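Kinnear sets gripper budget for pill organiser handling

Purchase planned in two stages from July
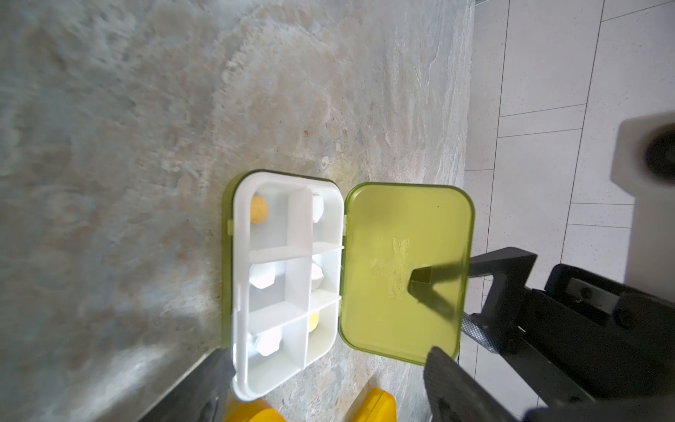
Budget and scope

Kinnear has approved a budget for four arm and gripper sets to handle pill organisers at its Flenasard site. The plan covers opening and closing hinged lids on six-compartment boxes, and placing tablets in the tray. Supply of medicines and final checking by pharmacy staff are outside the scope.

The first set will be bought in July and the other three after acceptance. Skurix will supply the arms. Grippers are to be priced separately, with slim fingers specified for work close to the lid and tray. A wrist camera is included in each set.

Acceptance will be based on 100 boxes, run in batches on a stone worktop and then on a steel bench. Boxes with different hinge positions must be included. The supplier has to state the finger wear limit and the time needed to change a pair.

Of the total budget, 60 per cent is set aside for hardware and 40 per cent for fitting, training and spares. Software licences fall under the existing Skorkero agreement and are not charged to the project. Replacement finger pads will be held on site. Kinnear has not yet decided whether to lease or buy the three later sets.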